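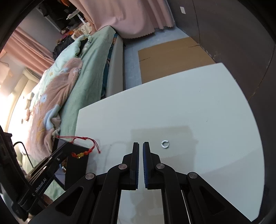
Should a candidate for Parliament have to live in the place they want to represent?

I think they should have lived there for at least a full year before the party puts their name forward, and that the local members should have the last word on who it is.

Home Opinion Letters Politics Archive Contact

I have changed my mind about this more than once, so please bear with me while I go the long way round. When I was younger and delivering leaflets in Drerkham for a party I shan't name (my wife says everyone knows anyway), I thought it was a petty sort of question. A good head is a good head. If somebody clever and decent wanted to come up on the train and stand for us, I thought we should be glad of them and put the kettle on.

And we did put the kettle on, many times. We had a barrister who called the town Drurkham all the way through his first speech and was too kindly treated by the audience to find out. We had a very nice woman who took a flat over the chemist's for six weeks, worked like a carthorse, lost by 113 votes and was gone by the weekend. I don't blame her a bit for that. She had a family elsewhere and a job to get back to. But a good many people who had told her their troubles on the doorstep — about the damp, the boy who couldn't get a school place, the bus that stopped at Zutthorpe and went no further — felt a little foolish for having done so, and some of them haven't opened the door to a canvasser of any colour in the years between.

I have been thinking of her again in July 2016, with the parties all in such a stew and talk of another election in the air. Head offices like to have their lists ready. If one is called in a hurry, the names will come down to us in a hurry too, and the members in places like ours will be handed a shortlist of 2, both strangers, and told to pick by Friday.

The usual argument against a residence rule is that it keeps out talent. I take that seriously. There are towns where the local party is a dozen people who have known each other since infant school, and left alone they would choose the same man until he died and then his son. A newcomer can be a tonic. What I'm asking is only that the newcomer should come, properly, with a lease and a doctor and a bin day, and be about the place in November when there is no vote to be had.

Eino Sjöberg is the man who brought me round, and he would laugh to hear it, having been born a good deal further off than any barrister. He moved to Bittencourt Road to be near his daughter and was on the parish council within three years. He got there by turning up. He sat through the long business over the Parkon site, every dreary evening of it, and when he stood up to speak he knew which end of the field floods. He isn't local in the way my grandmother would have used the word, and I would vote for him tomorrow for anything he cared to stand for.

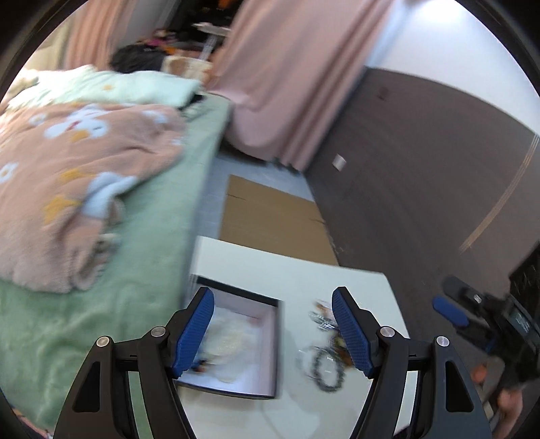

A white table with an open box on it.

So birth doesn't come into it for me, and I get quite cross when people say that it should. I have had letters on the subject (I had one that ran to four sides and was mostly about the Danes) and I'd like to be clear that I want nothing to do with that kind of thing. A year is short. Anyone who truly wants to serve a town can manage a year in it.

The other objection is that ordinary people can't afford to up sticks on the chance of being chosen. That is a fair point, and the fairest of the lot. A nurse or a bricklayer can't rent a house on spec. But look at who is sent to us under the present way of doing things, and tell me how many bricklayers have come up on that train! The parties could do far more by looking harder at the nurses and bricklayers already living in the seat, and by paying their expenses while they campaign.

Our own branch has 451 members on the books, which is more than it has had in my lifetime. I find it very hard to believe there isn't one among them fit to be asked. I would start with the woman who runs the Zutthorpe bus petition, if she can be persuaded, and I mean to go round and try.

We use cookies to improve your visit. By continuing to read you agree to our use of cookies. OK Find out more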